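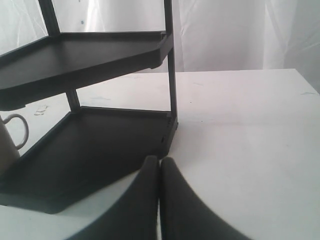
Vokside arm, bench 2 - pre-run check, Sunday

1. E-stop reachable from the chair: OK.
2. Base clamps: OK. Left one took a quarter turn.
3. Wrist cable slack: OK at full reach. Retaped at the elbow.
4. Finger pads: OK. Replace at 400 cycles, log shows 136.
5. Fingers close evenly: OK.
6. Shelf rack steady when pushed by hand: PASS WITH NOTE. Corner post shifts a little under side load. Keep speed low near the lower tray.
7. Mug at the lower tier, handle facing right: OK.
8. Table wiped: NO. Crumbs by the mug, marks farther back. Wipe before the first run.
9. Backdrop cloth clear of arm travel: OK.
10. Power supply fan: FAIL. Rattles on startup - spare ordered from Hudton, part 2081.

Run allowed at low speed only. Recheck 6 and 10 in June.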